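**Drinks Service, part 2: notes for session 7**
Course leader: Mogens Lykkegaard

Last time we spoke about measuring. Today the subject is syrups and how long we may keep them behind the bar.

A simple syrup is sugar and water, one part to one part by weight. It is easy to make, but it spoils faster than many students believe. A rich syrup has two parts sugar to one part water and keeps longer, as the sugar leaves less free water for mould and yeast.

Rules in our training bar:

- Write the name and the date on every bottle, also on the small ones.
- Syrups go back in the fridge after service — not "later", but before you wipe the counter.
- Do not fill a half-empty bottle with a new batch. Wash the bottle first.
- If it is cloudy or smells of yeast, throw it away and tell the next shift.

Syrups with fresh fruit or herbs are a different case. Doaa Helmy makes hers in very small batches, and I ask you to do the same. Ginger and mint lose their taste before they become unsafe, so taste them every day with a clean spoon.

Nut syrups must be marked as allergens. This is also true when the guest gets only a few drops. Use a separate jigger and keep it on its own hook.

For next time, please read pages 6 to 17 in the compendium and make one rich syrup at home. Bring a small sample in a closed bottle, with a label. We will compare them with the syrup from Skurnosholm — it is made with beet sugar, and I am curious if you can taste this.

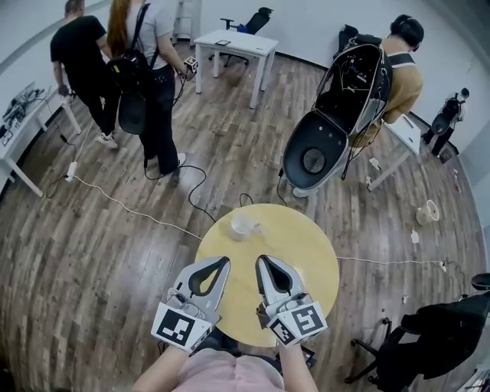
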